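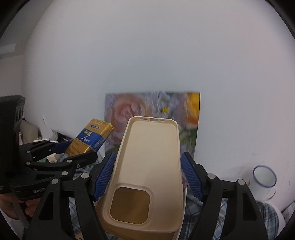 Phone case storage, second attempt. The drawer in the Larnwood flat is 141 mm deep inside, enough for cases on their long edge but too shallow for most of my tins. Soft cases go in upright, inner side facing forward, so the raised rim of one doesn't catch in the camera cutout of the next.

The divider is a Femstead, cut down by 22 mm to clear the runner. It flexes a little at the middle. I may add a strip of felt in May.

Tins stay on the shelf. I tried tea tins as case holders last year and the lids rub the matte finish — beige shows it worst. Cables and adapters are still in the Ersoy box, unsorted.

Remaining: label the front row, find the other half of the divider clip.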